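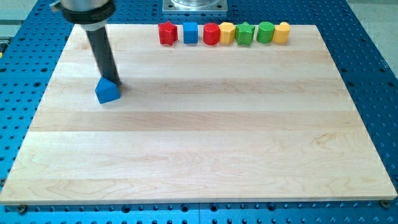
I have owned more tins of cutting board wax than I care to admit, and most of them ended up at the back of the cupboard with a greasy rag stuck to the lid. So when my neighbor Meriem Metwally pressed a tin of Larnarura board cream into my hands in October 2018 and told me to throw out everything else, I smiled and thanked her and fully expected to forget about it.

Well, I've nearly finished my second tin, and I'm a convert!

The cream is soft enough to scoop with two fingers even when the kitchen is chilly, and it smells faintly of oranges (my husband says furniture polish, but he says that about everything). You rub it in along the grain, leave it 15 minutes or so while you make yourself a cup of tea, and buff off what's left with an old T-shirt. I do my big maple board, the bread board my aunt left me, and then whatever spoons are looking thirsty. Maple can go dull and chalky if you wash it as often as I do, and mine has kept a nice soft glow for weeks at a stretch. Water still beads up on it after a month of onions.

Now for the grumbles. The lid is a menace with oily hands, and I've twice had to ask for help. The tin is also on the small side for the price, and I do wish they sold a larger one. And if you slather it on, as I did the first time, you'll have a tacky board until the next day, so go easy.

I used to swear by the Stukach oil, which is cheaper and perfectly fine for spoons, but it runs everywhere and I find I need it twice as often.

Four and a half stars from me. I've already put a tin aside for my sister's birthday in November.

Reviewed by Bianka Vörös

We use cookies to remember your preferences. Accept | Manage settings

Contact us | © Karkum Kitchen Reviews | Back to top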